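**Ticket 484: Drinks spilling on bench 14**
Opened Nov 11, 2024 by Pramila Katiyar
Area: Bitovholm electronics room
Status: open, low priority

**Problem**

Mugs and bottles keep going over on the blue bench. Last spill was tea, and it ran back toward the test leads. I dried everything and checked the leads for continuity. No damage, but the Jurnivow board had to sit out overnight. We had the same trouble in June and only wiped it up that time.

**What's on the bench**

One coaster, dark red and round. Two drinks most days, the blue bottle and the white face mug.
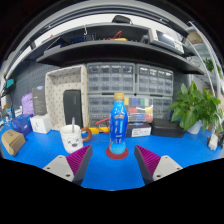
The coaster is the right size for either one and there is only one of it, so the other drink goes wherever there is room. Usually that means next to the wires.

**Checks**

1. Bench level. Put the Malhotra level on it both ways. Fine.
2. Bottle. Filled it, screwed the cap down, laid it on a paper towel for 27 minutes. Towel stayed dry.
3. Mug. Stood it behind the coaster with something tall in it. Bumping the tall part moves the whole mug.

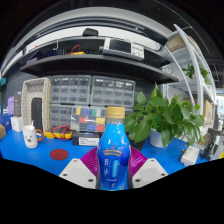

4. Mug on its side. Wanted to know where the liquid would go. It's an odd shape with a ring handle and doesn't lie flat like a plain mug.
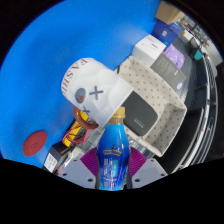 *Mug on its side by the yellow item and the leads. Coaster bare.*

5. Coaster. Wiped the underside with Priltex cleaner, let it dry, put it back. Slides less than before.

**Cause**

Mug left with a spoon or straw standing in it, too close to the leads. Bottle is not the problem.

**Changes for now**

- Take the spoon out before setting the mug down.
- Mug stays on the left side, away from the yellow tool.
- Bottle can go without a coaster. Cap on.
- Leads get coiled and put up on the shelf at the end of the day.

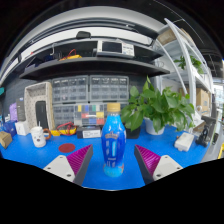 *Bottle mid-bench with the cap on, mug off to the left.*

**Still to do**

Order a second coaster, same size. Requested under line 11 of the supplies list. Will close when it arrives.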